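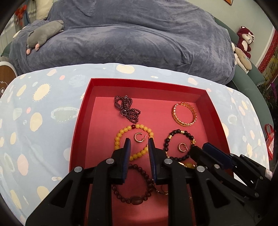 Cheng-en Shih wants to know why anyone would pay $479 for a mirror with a closet behind it, when a nail in the wall holds a necklace perfectly well and costs less than a stamp. He left that under my last column, and he has a point. I have used the nail. The nail and I had several good years, until I hung a second necklace on it, then a third, and ended up with a knot that had to be cut.

Home | Reviews | Bedroom | Closets | Archive | Contact

The Clulow Standing Jewelry Cabinet, from Unov
Posted 25/09/2020

The Clulow is a full-length mirror on legs that opens like a door. Behind the mirror there are hooks, ring rolls, a few shallow shelves and two drawers at the bottom for whatever you can't face sorting. It comes in white, walnut and a gray the catalog calls Rashti, after a place or a person or a cat, I couldn't find out. I bought the Rashti. In daylight it looks like wet cardboard, and by lamplight it looks rather good, so I have started getting dressed by lamplight.

Delivery came from the warehouse in Medville and went fine, apart from the box being left on its side under a sticker asking for it not to be left on its side. Nothing broke. The instructions claim 20 minutes for assembly. I suppose that's possible if you are the person who drew the instructions. Step four shows a bracket going on from the left. It goes on from the right, and you learn this at step nine, when the door opens straight into the leg. Count on an evening, and a screwdriver better than the one in the bag, which is made of something like cheese.

Once up, it stands well. I have a crooked bedroom floor and the back feet adjust, so the mirror no longer makes me look as if I'm leaning into a wind. The glass is good. It doesn't flatter and it doesn't stretch, and there's no wave in it at the bottom where cheap ones always go.

Now the inside. The necklace hooks are the best thing about it. They are far enough apart that chains stay out of each other's business, and there's a little elastic pouch underneath to catch the ends, so nothing swings when you shut the door. Long strands fit without doubling. Earrings go on a slotted panel, which works for hooks and hoops and is hopeless for studs unless you enjoy taking the backs off while half asleep. Mine live in the drawer, in an egg cup.

Bracelets are where Unov ran out of interest. You get one padded bar, fixed, and it's too fat for a small bangle and too thin to keep a large one from sliding into its neighbor. Anything on stretchy cord has to be pulled over the end, and I don't love what that will do to the cord. Cinzia Russo, reading over my shoulder, says to lay them flat and stop complaining. She's probably right. A shallow tray still beats the bar for beads.

The lock is a joke, though a polite one. The key is the same key that comes with my file cabinet and, I suspect, with every file cabinet. It will keep out a toddler. It will also keep you out, because there's only one and it's the size of a fingernail. I lost it in August and got in with a butter knife, with no damage to either party.

There's a light strip on the inside edge that comes on when the door opens. It eats batteries. It also stays on if the door isn't quite shut, and the magnet is weak enough that the door often isn't quite shut. Press until you hear it.

Should you buy it? At full price I'd hesitate. The thing weighs 80 pounds, takes up a corner, and does a job that a decent drawer with dividers would do for a lot less. But I wear more of what I own now that I can see it, including a pair of green earrings I'd have sworn went missing two apartments ago. If it goes on sale and you need a long mirror anyway, go ahead. If you only own the one necklace, Cheng-en, keep the nail.

Good: mirror, hooks, adjustable feet
Less good: bracelet bar, magnet, that screwdriver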